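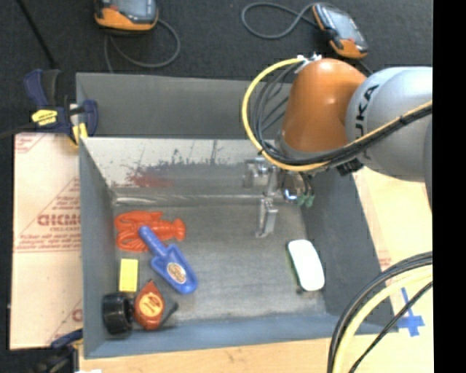 Robot arm over a metal bin.

Got home from the township meeting at 10:40 and I should be asleep but I'm going to type this up while I can still read my own notes. So, fast version. Sorry for the mess.

The big item was the trash contract. Again. If you missed February, the deal with Pagano runs out at the end of June and the board has to either extend it or go with the other bidder, Cedance, who came in lower for the first year and then climb after that. Everybody on my street seems to think it's already decided. It isn't. They voted on nothing tonight except to push it to the next meeting, and that took an hour and a half.

Anyway. Numbers, as read out loud by the township manager, who reads fast. Pagano wants 81 dollars a quarter per household. Same price all through the contract, no fuel surcharge. Cedance is under that to start but there's a fuel clause, and when one of the board members asked what the clause would have cost us last winter, their guy said he'd have to get back to us. He drove out here for this one item. You'd think he'd have it on a sheet of paper.

Both bids are for four years. Both keep weekly trash. The difference is recycling, which Cedance would pick up every other week and Pagano would keep the way it is now. And yard waste – Pagano six pickups a year, Cedance four. I know that sounds like nothing but if you live on the north side with the sycamores you know what October looks like. I had bags lined up along the garage till Thanksgiving last year and that was WITH the extra pickup.

Public comment. Longest part of the night, as usual. A man from Mustanitz Road got up and said he's had his can left in the middle of the road so many times he's started painting his house number on the bottom so people can bring it back. He wants Pagano gone, doesn't care who's next. Then a woman a couple rows behind me said her mother is on the same route and never had a missed pickup, and they sort of argued across the room until the chair told them to talk to the board and not each other.

Pierina Vitale spoke too. I was glad because I was going to bring up the same thing and she did it better. Her point was bulk items. Right now you can put out one bulk item a month, no sticker, no call. The Cedance bid has you call ahead and buy a sticker at the township office, which closes at 4. She works until 5. So does practically everyone I know. She asked if stickers could be sold anyplace else, the hardware store, the library, and the manager said that hadn't been discussed. She asked if it could be discussed. He wrote something down. We'll see.

I did get up, for maybe a minute. Asked why the full bids aren't on the website. I've been asking since the winter. The answer was they're available at the office for anyone who wants to come in and look. During office hours. See above re: 4 pm. The solicitor said there was no legal reason not to scan them, and then there was kind of a silence, and the chair said they'd try to have them up before the next meeting. I'm writing that down here so there's a record of it. They said they'd TRY.

The vote to table was not unanimous, one no. The no was from the newest board member, who said he'd read both bids twice and was ready to go tonight and didn't see what another month would get us. I kind of see his side. June isn't that far off, and if we switch haulers there has to be time to get the new cans out and tell people what day they're on. But I'd also like to know what that fuel clause costs before I'm stuck with it until my kid's out of high school.

Other stuff, quick:

Pliltano Park. The restrooms are staying locked until the water line gets looked at. No date. The ballfield permits are going out on schedule though, so the teams will be playing with a portable toilet by the parking lot, same as last spring. One of the coaches asked for two. Board said they'd price it.

Stop sign at the bottom of the hill. The traffic study came back and apparantly we don't meet the count for a four way stop. They're going to cut back the hedge on the corner instead and repaint the line. Fine I guess. The hedge is most of the problem, you have to stick your whole hood out to see anything coming. The property owner was there and was nice about it, said go ahead, cut it to the ground for all he cares.

Road salt. We have lots left. It was a light winter. There was a long discussion of where to keep it and I'll admit I went out to the hall for a drink of water. Came back and they were still on salt.

Minutes from last month got approved with one fix, they had somebody's name spelled wrong. Not mine for once.

Police report was short. Two cars gone through overnight on the same block, both unlocked. Lock your car. They also said the speed trailer is going to move over by the elementary school at the end of March, so that's your warning, and you shouldn't be doing 45 there to begin with.

What I'd ask people to do before next time, if you have five minutes. Email the board and tell them whether you use the recycling pickup every week or if every other week would be fine. I think they really don't know. They were guessing tonight, one of them said most people only fill half the bin, and another one said hers is overflowing by the time it goes out. Mine's full every week, mostly cardboard. Say which street you're on too, the manager said that helps him match it up to the routes. And if you've had missed pickups, send the dates if you kept them. I didn't keep mine and now I wish I had, I think it was three or so since summer but I can't prove it.

The address for comments is on the township page under Contact, the second one down. The first one bounces. I told them that too.

Turnout was ok. Better than the budget meeting, when it was me and the guy who always sits by the door. People did start leaving once trash was tabled and by the salt part the room was mostly empty.

I'll post the bids here if they go up on the site, and if they don't I'll take a long lunch and go copy them myself. Somebody remind me to bring quarters for the copier, it doesnt take bills.

Going to bed. Cans go out in the morning and I haven't done that either.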